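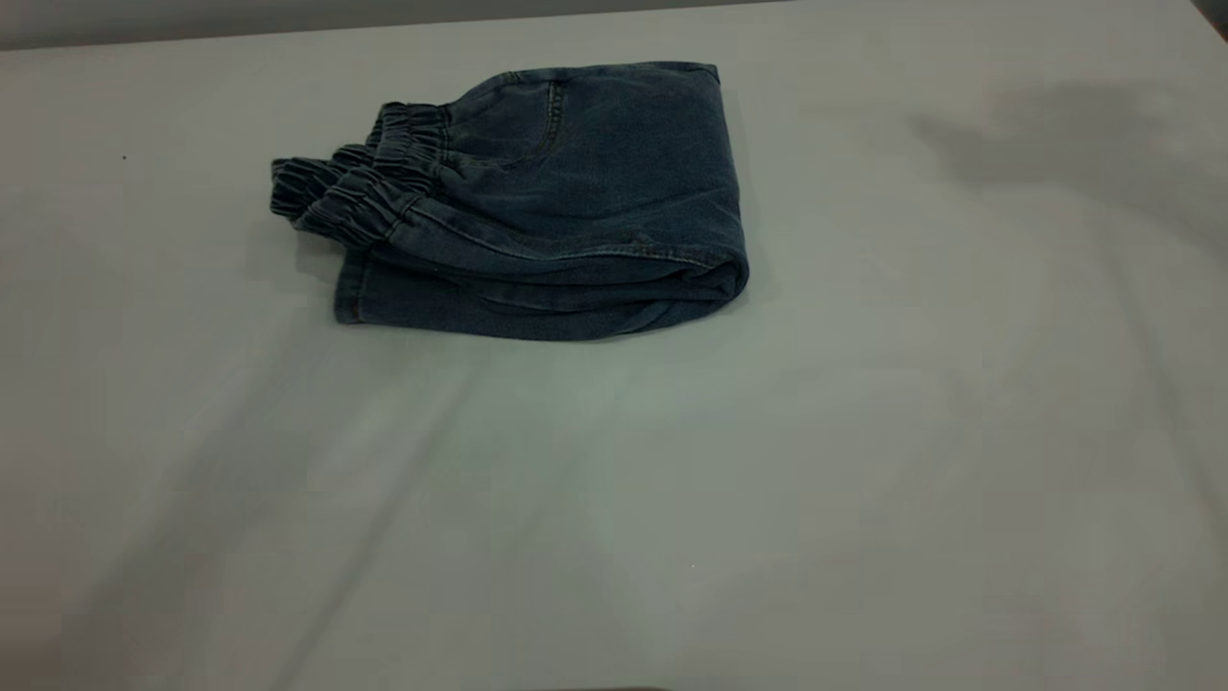

Plimness Garment Care, Customer Support
Request: Folded size of elastic-waist denim pants
Status: Resolved
Opened: Thu 21 March
Submitted by: Mekdes Hailu, Weldu store
Assigned to: Tyson Sandhu

Issue reported
The store advised that elastic-waist denim pants folded according to the standard card do not fit the Prarkach shelf dividers. The gathered waistband extends past the body of the fold, and stacks lean toward that side. The store holds about 200 pairs of this style and requested instructions before restocking.

Response, T. Sandhu
Please confirm which folding card is in use and whether the waistband is being tucked inside the fold.

Response, M. Hailu
The card is the August edition. Staff have been tucking the waistband under. The folded pair becomes thick at one end and opens when placed on the shelf.

Response, T. Sandhu
The August card was written for fixed waistbands and should not be applied to this style. Please proceed as follows.
Lay the pants flat and smooth the pockets.
Fold one leg over the other, keeping the side seams in line.
Bring the hems up to just below the waistband, then fold once more.
Leave the elastic relaxed at the end of the bundle. Do not stretch it or tuck it in.
Stack with the waistbands facing alternate sides, and move the divider out by 2 notches.

Response, M. Hailu
The revised fold was used on the front display. The stacks are level and the dividers close correctly. The remaining stock will be refolded by the evening team.

Resolution
Revised instructions accepted by the store. Feven Tekleab has been asked to correct the folding card. Stores carrying the same style should use the steps above until the new card is issued.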